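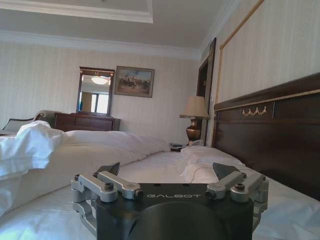 Pallgate opens its refreshed guest rooms, and hands the old T-shirts a second life

Pallgate, the family-run hotel at the top end of Binley, is delighted to share that its refreshed guest rooms will welcome their first overnight visitors in February, after a long winter of airing, mending, pressing and a good deal of friendly arguing over pillows.

The rooms keep the look that returning guests have written to us about so fondly over the years, with striped wallpaper, gold trim and the dark headboards with their swags. What has changed is mostly what you sleep in. Every bed now has new white linen from Dorno, the bedding supplier, and the whole order came to 600 sheets and 1000 pillowcases, which kept our laundry humming for the better part of 3 weeks (and we are so grateful to everyone who folded!).

Alongside the new linen, the hotel is starting a small project called Pop, and it is one we have been hoping to do for a very long time. Guests leave all kinds of clothing behind on the bed or under it, and T-shirts most of all. Anything that has not been claimed after 5 months will be washed, folded and passed along to the clothing exchange in Binley, where people can pick out what they like at no charge.

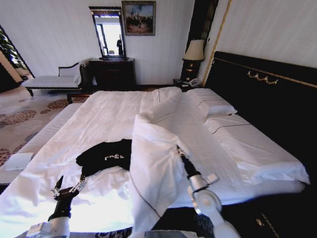
A black T-shirt on the white duvet in one of the Pallgate guest rooms.

Guests who would like to add something of their own are warmly invited to do so. Simply leave the item on the bed on the morning you check out, with a note saying "Pop," and our housekeeping team will take it from there when they come in to strip the sheets and shake out the duvet. Shirts, sweaters and scarves are all welcome, though we do ask that shoes go straight to the exchange.

Rooms can be booked now through the front desk or by mail, and breakfast is included with every stay in February. The desk is open from 7 a.m. and is always happy to talk through which room might suit you best, including the quieter ones at the back.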